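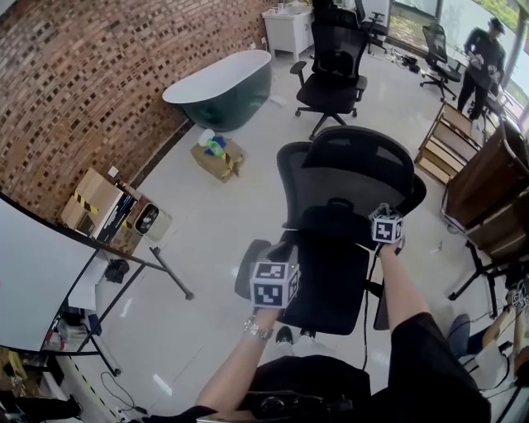

Ticket 1403 -- Orkmont booking site, confirmation emails not sent
Status: Reopened
Priority: Normal

Friday 9:10. Customers who book through the Inel form get the on-screen confirmation but no email. Bookings made by phone are fine. Mail queue shows 55 messages stuck, all with the same error: sender address rejected.

9:40. Sender domain was changed in May when the site moved to Skenar hosting. The form still uses the old address. Changed it in the form settings and cleared the cache. Test booking went through, email arrived.

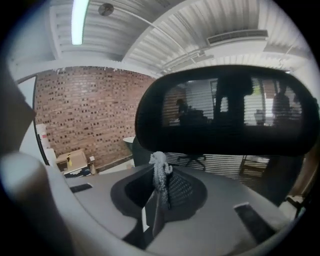 Reply from Chiba: the new bookings are fine but the 55 old ones are still in the queue. Can they be resent without charging anyone twice?

11:15. Yes, resending does not touch payments. Released the queue in one batch. It stopped at 80 percent -- Skenar has an hourly limit on outgoing mail. Left the rest for the next hour.

12:20. Queue empty. Raised the retry setting so a full queue will wait and try again.
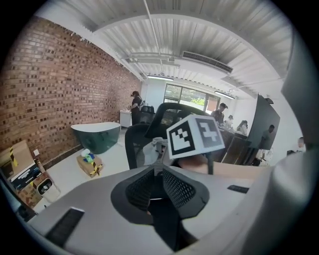
Keep open until Chiba confirms.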